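Curved sofa in a square room, yes or no?
Home & Furniture > Living Rooms

palaniappan_j
Posted July 6, 2013
OK, talk me down or cheer me on. We finally replaced the old brown sectional and I went for a curved one (my husband wanted a straight one, and he's still saying so). The room is a plain square and now I don't know where anything goes! Rug is 9 feet across, round. Do I float the sofa or shove it up to the wall?

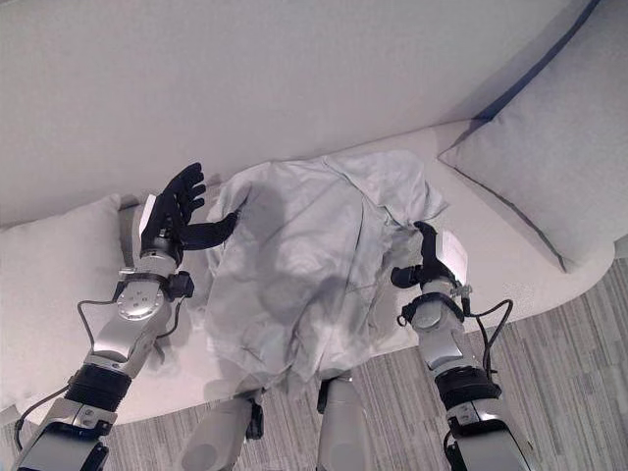 The new sofa with its piped cushion

Ellia41
Float it!! A curve against a flat wall leaves that weird gap where the remote goes to die. I love the darker piping, by the way. I'd pull that blue-gray into the curtains.

idden
Gonna disagree with Ellia. Floating only works if you can walk behind it, and in a square room you'll be squeezing past all day. Put a skinny plant in the gap and move on. Also, gray that pale with kids? Good luck to you.

palaniappan_j
No kids, 2 cats, so maybe worse, lol. I hadn't thought about the walkway. I've got 41 inches behind it if I pull it onto the rug.

Ellia41
41 is plenty! Idden must have very wide hips.

idden
Rude, but fair. I still say wall.

biluvia
Nobody has asked about the other seating. You can't pick a spot for the sofa until you know where the desk chair lives, if it's all one room. I spent all October moving mine back and forth. And learn your chair's adjustments before you buy another one. I had mine 5 years before I tried them all.

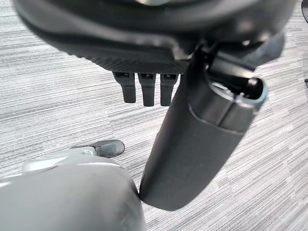 Re: Curved sofa, where the desk goes

palaniappan_j
Desk is going under the window, final answer. Floating the sofa tonight, will report back if the cats approve.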